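Reviewing Live Performance – Week 5 handout
Notes by Colette Pons
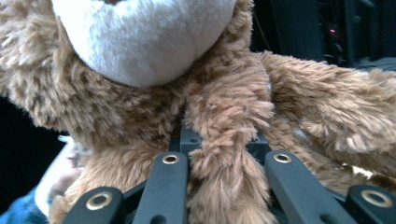 Last week I asked you all to go and see something small, and I've now read every one of your first drafts (with a great deal of tea!). They're lively and I enjoyed them, but a lot of you spent the first half getting to your seat. I do it too. My review of the string trio at Stornanlow had a whole paragraph on the bus.

So, openings. Try starting with a sound, or a gesture, or the moment you stopped thinking about your dinner. Nafula's piece on the Lirnholm choir begins with a singer breathing in, and I was hooked straight away – I wanted to know what came next.

Do take notes in the dark, by the way. Mine are mostly unreadable, big loopy letters running over each other, but even one word can bring back a whole scene. Write them up the same night if you can bear it.

A word on being unkind. If the second act dragged, say so, and say where. "Boring" is no use to the reader or to the company. What was happening on stage when your mind wandered?

For next time:
Read the two Stitlow festival reviews in the pack, the one by Laurier Girard first.
Cut your own draft to 714 words, title included. Yes, really.
Bring a printed copy to swap with a partner.

We're in room 104 again, and Adhiambo Nzioka is coming in to talk about editors and deadlines, so have some questions ready for her.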